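### 4.2 Street outreach and repeat callouts

Outreach workers in Plimham were asked to log each contact on the day it took place. Over the study period they logged 972 contacts with 221 people, of whom 36 had been named in at least one earlier police report involving a knife or firearm. Fosport ran no outreach scheme and is used as the comparison town – its callout records were supplied in the same format. 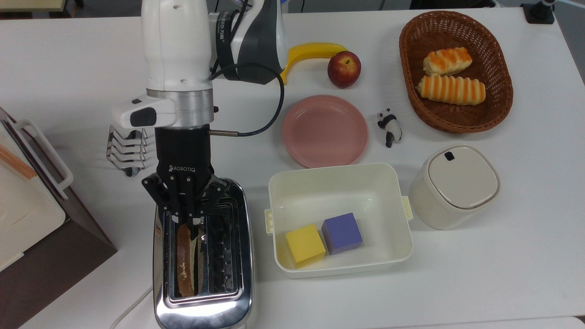
Repeat callouts to the same address fell in both towns, so the drop in Plimham cannot be put down to outreach alone. The gap between the two was widest in August, when Plimham's workers stayed out until 11 pm, and had closed by the end of the autumn.

We left out 19 contacts from the Pikmont estate. The boundary there was redrawn part-way through the study and the addresses could not be matched. Putting them back in, using the old boundary, does not change the direction of the results in Table 3.

Figure 4. Robot arm over a toaster.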